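Shared workshop – desk drawer and cables, what would you do?
Forum: Sheds, Studios and Work Rooms

skirtingboard
Posted in July

We have a shared work room in Bravotbridge with a brick wall down one side and a concrete floor. I've been given the desk end to sort out. The desk is a white Varnska, one shallow drawer on the left and an open compartment underneath on the right. The power gear for everything lives in the gap in the middle and it has got out of hand.

What I need to work out:

Whether to keep using the drawer at all. It collects rubbish and the runners are stiff.

How to get the cables up off the floor without drilling into the desktop. It already has a grommet hole towards the right, which I'd like to use.

Whether the stuff from the drawer should go on the metal shelves further along or in the tall white unit beside them.

Budget is $700 for the whole room but Sobia Jafri wants most of that for a new bench, so call it less for my end.

ratchet_and_pawl

Photos would help. Especially under the desk. "Out of hand" can mean two power boards or twelve.

Also what are the shelves? If they're the slotted upright type you can move the tiers and you might not have to buy anything.

skirtingboard

Yes, holes all the way up the uprights. I'll put some photos up tonight.

mrs_pelmet

I had the same desk for years and took the drawer out in the end. Lost nothing. It held pens that didn't work and a roll of tape. More knee room without it too.

skirtingboard

OK, photos. 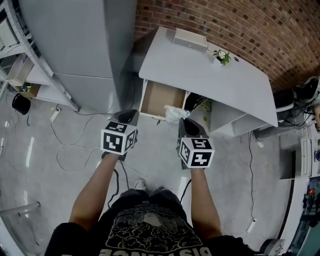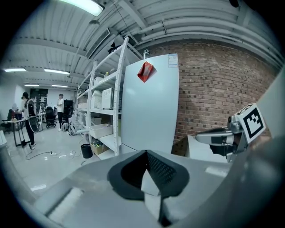
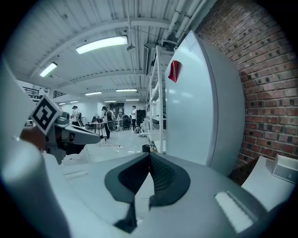

Desk first, then the shelves with the tall white unit, then the tall unit again. Same brick wall in all of them.

ratchet_and_pawl

Thanks, that's clearer. Your under-desk area is a nest. I'd start by unplugging the lot and laying it out on the floor. Label both ends with masking tape before you pull anything, or you'll spend an afternoon guessing. Then a wire basket under the top, fixed to the underside with short screws. You said no drilling into the desktop, but did you mean the top surface or at all?

On the shelves, the white boxes with the vented sides look like the right place for the small stuff. What's in them?

skirtingboard

I meant not right through. Short screws from below would be fine if the top is thick enough to take them. I'll measure.

The vented boxes have adaptors and spare leads in them. They aren't labelled, so people open one, don't find it, and put the next thing they're holding in there instead.

mrs_pelmet

Labels on the boxes, then. Big ones, on the short end that faces out. And I'd get that cardboard box off the bottom shelf and replace it with another white bin like the one above it. Cardboard down low next to concrete goes soft over a winter and the bottom falls out when you lift it.

I still say take the drawer out.

Karri_Joiner

Disagree on the drawer. A desk with no drawer means everything sits on the desktop, and at the moment that top is nearly clear – a white box and a pot plant along the back, good. Keep it that way. Put a divider tray in the drawer and make a rule that it's for pens, a tape measure and a box cutter. Rub candle wax on the runners if they're stiff.

mrs_pelmet

Rules like that last a fortnight in a shared room. There's already scrunched-up rubbish in the corner of it.

Karri_Joiner

It's one tissue or bag or whatever it is. Move the bin closer. The black one is over in front of the shelves and the desk is somewhere else, so the drawer gets used as the bin.

skirtingboard

Fair point about the bin. I'll put a second one beside the desk. Győző Kerekes reckons he has a spare at home.

lowgauge

Look at the cables before you buy anything. A basket is fine for power boards, but if you have people plugging and unplugging through the day they won't reach under for it. They'll run a lead across the floor, and someone will trip. What works for us is one board mounted along the back edge of the desk for the things that come and go, and a second one in the basket for whatever stays plugged in. Feed the supply for the back one up through your grommet hole.

Velcro ties, please, no zip ties. I got a pack of 30 from Butt, the hardware place on the highway, and used the lot on one bench.

ratchet_and_pawl

Second the velcro. I'm less keen on a board on the desktop, it eats space and looks messy. Clamp it to the back edge facing the wall.

lowgauge

Then you can't see the switches.

ratchet_and_pawl

You don't need to see them, you can feel them.

lowgauge

Agree to differ.

Karri_Joiner

What's on top of the tall unit? I can see a small bottle up there. I'd clear the tops of both that and the shelving. Anything above head height in our place gets forgotten and then it gets replaced, and we end up with two.

skirtingboard

No idea about the bottle, will check. The black thing on top of the shelving has been there longer than I have. Sidra Rind might know.

Measured the desktop. Thick enough for 11 mm screws from underneath. Ordering a basket and the velcro. Keeping the drawer for now with a divider in it, sorry mrs_pelmet. If it's full of rubbish by spring I'll take it out.

mrs_pelmet

I'll be back in spring.

skirtingboard

One more question. Does the basket want to go hard against the back, or forward a bit so it clears the wall plugs?

lowgauge

Forward a bit. Leave room for a hand.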